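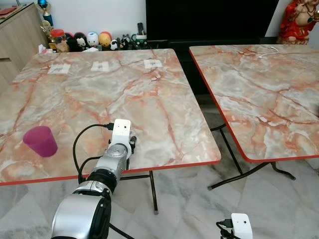 Voklow recrute : opérateurs et opératrices de téléopération à domicile (H/F)

Publié le 2023-03-14

Voklow constitue des jeux de démonstrations pour l'apprentissage de robots à deux bras. Pour la campagne Braltance, nous cherchons des personnes prêtes à piloter le robot dans de vrais logements, sur des gestes courants de table et de cuisine. À ce jour, 2114 démonstrations ont été validées. L'objectif est d'en réunir 3000 d'ici juillet.

Le travail

Vous commandez les bras à distance de vue et vous répétez une tâche courte : redresser un gobelet, déplacer un récipient, ranger un couvert. La position de départ des objets change à chaque prise. Une prise hésitante mais complète se garde. Une prise interrompue se note comme telle dans le carnet de séance, avec le motif.

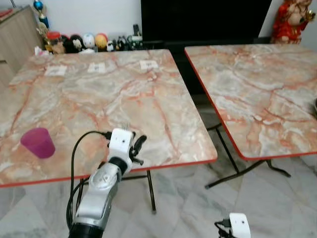

Les équipes sont de 2 personnes. La première pilote, la seconde remet les objets en place et surveille les câbles, puis on échange à la pause. Une demi-journée compte trois heures et demie, installation comprise. Le matériel est livré et repris par Tiswood, vous n'avez pas à le transporter.

Profil

Aucun diplôme demandé. Une bonne coordination des deux mains, de la patience et un français écrit suffisant pour tenir le carnet. L'expérience des manettes ou du montage de précision est un plus. La formation dure deux jours, elle est payée au même tarif que les séances.

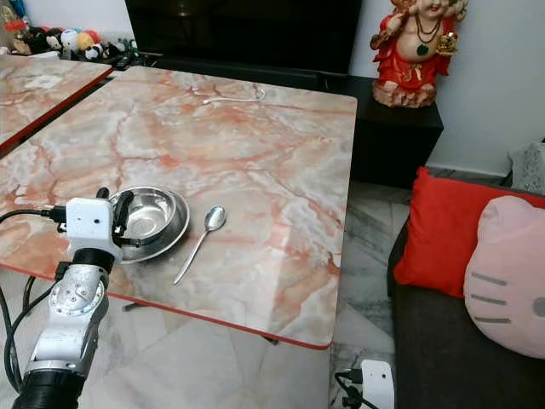 Les tâches de vaisselle demandent plus d'entraînement que les autres et sont confiées après la formation. L'inox renvoie la lumière, et il faut apprendre à placer le doigt de la pince par-dessus le bord d'un bol posé dans une assiette, avec une cuillère juste à côté. Comptez quelque 224 essais avant d'être à l'aise.

Conditions

Contrat à durée déterminée, temps partiel, jusqu'à fin juillet. Frais de déplacement remboursés sur justificatif. Les logements sont attribués par secteur, une semaine à l'avance.

Candidature

Envoyez un CV et quelques lignes sur vos disponibilités au cabinet Sydorenko, chargé du recrutement, avec la mention « Braltance ». Les candidats retenus sont invités à un essai de pilotage d'une heure.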